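Kukemell Shared Workshop
Two-Arm Bench Build, Handout 2
Honeylyn Pangilinan, 6 October 2025

Before you power up

Both bases get bolted to their plates. Learn where the red buttons are while you are calm.

Route cables off the front edge. Tidiness is graded, loosely, by a person whose own desk is a disgrace.

The egg task

Start with the lid open. Close the gripper slowly, lift 15 mm, stop, look. Eggs are on the materials list and come out of your deposit. 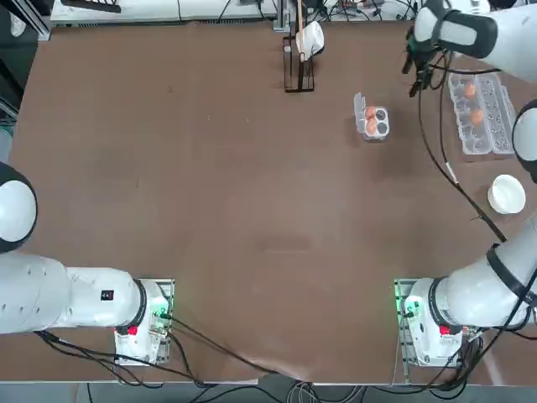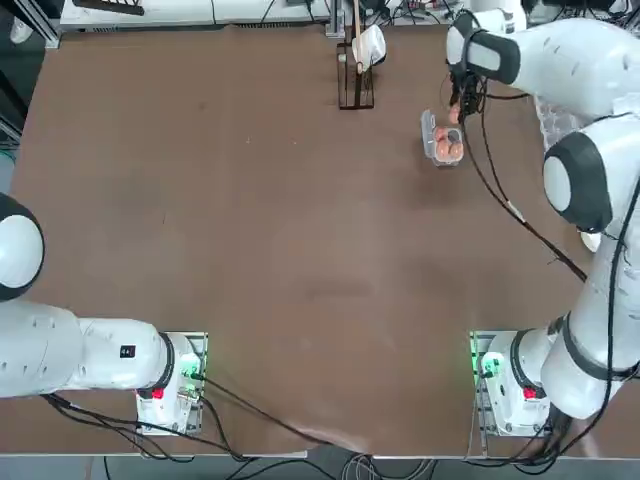
Homework

Write up one grasp, good or bad. Bad ones get more than 100 words. Bring paper towels.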